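4 Safe working practice at the two-arm station

4.1 Scope of this section

This section sets out the rules that apply whenever the arms of a Clunar two-arm station are powered. It applies to operators, to supervisors and to visitors who are permitted inside the marked floor area. It is to be read together with section 3 (Installation) and section 6 (Fault codes). Where a site rule is stricter than the rule given here, the site rule applies.

Persons who have not completed the Flirnton induction may watch a session from outside the marked floor area. They may not load the table, handle the arms or operate the stop button.

4.2 Duties

The session operator is responsible for the table, the arms and the log from the moment power is applied until the station is signed off. There is one session operator at a time. If the duty passes to another person, both sign the log and the arms are parked during the handover.

The station supervisor approves changes to the task, the speed setting or the position of any fixed item. At Dridcombe this duty is held by Jinlong Su. Approval is given in writing before the change is made.

4.3 Before applying power

1. Confirm that the previous session has been signed off. If the last entry in the log is open, do not proceed. Refer to the supervisor.

2. Check that each base plate is fully fastened. Try each fastener by hand. A fastener that turns is to be reported and the station left unpowered.

3. Follow each cable from the base to the wrist with your eyes and then with your hand. Look for flattened sections, cuts and places where the outer cover has gone dull or white.

4. Wipe the work surface with a dry cloth. Do not use spray cleaner near the base plates.

5. Press and release the stop button. The panel must show code 79. Any other code means the stop circuit has not been proved, and the station must not be used.

6. Enter the session number, your initials and the task sheet number in the log.

CAUTION: The arms may drop when power is removed. Support the forearm with an open hand before switching off at the wall, and keep fingers away from the elbow opening.

4.4 Cable slack

Cables that run along the outside of an arm must have enough slack for the full reach of that arm, and no more than is needed. Too little slack pulls on the wrist connector. Too much allows a loop to catch on the other arm, on a wall or on the work pieces.

1. With power off, move the arm by hand to its furthest reach. The cable must not be tight at any point.

2. Move the arm to its parked position. No loop may lie under the elbow or under the base bracket.

3. Repeat for the second arm.

4. Bring both wrists towards the middle of the table. The cables of one arm must stay clear of the gripper of the other.

Note: Loops that rest on the base plate are permitted, provided that they lift freely when the arm is moved.

4.5 Setting out a sorting task

1. Place the bin in the far half of the table, within reach of both arms. Check the reach with the arms in hand-guided mode.

2. Place the work pieces on the near side of the bin with space around each piece, unless the task sheet calls for a group. Task sheet 1521 permits pieces to touch.

3. Remove anything that is not listed on the task sheet. Pens, ties and tape are the usual items left behind.

4. Set the speed limit to 700 on the panel. The upper value of 4000 is reserved for service staff and must not be selected during a session.

5. Step back behind the floor line and announce "arms live" before pressing Start.

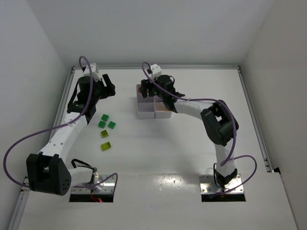
Ylva Isaksson

Toy bricks of more than one colour make suitable pieces for a first sorting session. The bin has raised dividers, and the grippers should be brought over them from above and lowered only when clear of the walls. Space between the pieces and the arm bases should be kept free throughout.

4.6 During the session

1. Keep both hands behind the floor line while either arm is live. A piece that has fallen or rolled is left where it is until the arms are stopped.

2. Only one arm may enter the bin at a time, unless the task sheet states otherwise.

3. Stop the session if a cable catches, if an arm touches a wall or rail, or if a person crosses the floor line. Record the stop — however brief — in the log.

4.7 Ending the session

1. Park both arms and press the stop button.

2. Remove the work pieces and empty the bin. Return the pieces to the Ekström case and close the lid.

3. Close the log entry and sign it.

Logs are kept at the station until the annual review in August, after which they pass to the supervisor.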